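# Fekstead labs adopt shared bench rules for robot arms

Robot arms working on open benches at the Fekstead site now come under a single set of written rules. The nine-page document took effect in October 2020 and replaces separate instructions that each lab had kept for itself.

It applies to arms that run without a fence, where people come and go during the day. Fenced cells stay under the existing machine safety procedure.

Under the new rules, every bench must have a marked work area, and the arm's travel limits have to be set in software before the first run of a shift. Blades and screwdrivers may be stored at the bench, but any tool the arm is not using has to have a fixed place. Hands stay out of the marked area while the arm is powered, even if it has stopped moving. Two people must sign off on a bench after any change to its layout.

"Most of this was already being done somewhere on the site," said Na-rae Yang, who led the drafting. "The trouble was that someone moving from one lab to another had to learn it all over again, and the stop procedure was different in each one."
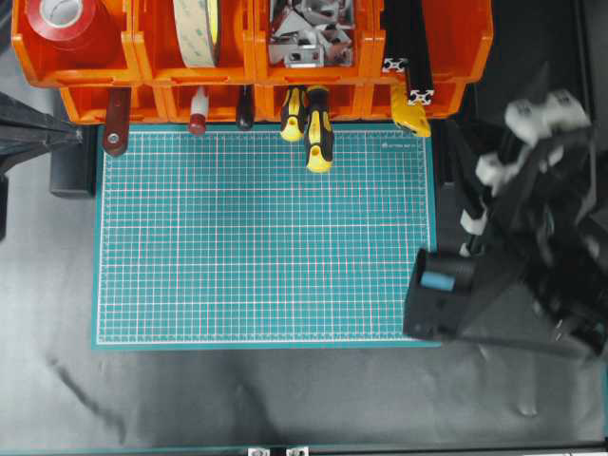

The rules also set a limit on unattended running. An arm may complete up to 1,000 cycles before an operator has to check the finger pads, the cables and the mounting bolts. The check is written in a log kept at the bench. If a pad is worn or has come away from the finger, the arm is shut down until the part is replaced.

Drafts went out for comment in September and drew 174 responses, most of them from technicians. The largest group dealt with speed. An early version set one top speed for all arms, which the Kulkarni lab said would make some of its assembly trials impossible. The final text sets speed by payload and by how close people normally stand.

Liette Fraser, a technician in the Ruvitz building, said the log had added a few minutes to her morning. She would like to see it moved from paper to a tablet. Yang said that request is being looked at along with a shorter version of the sign-off form.

Staff who operate an arm need to complete a short training session before they can sign a bench log. Visitors may watch but may not start a run. Labs at the Sternier annex, which share some equipment with Fekstead, will follow the same rules once their emergency stops have been rewired to match.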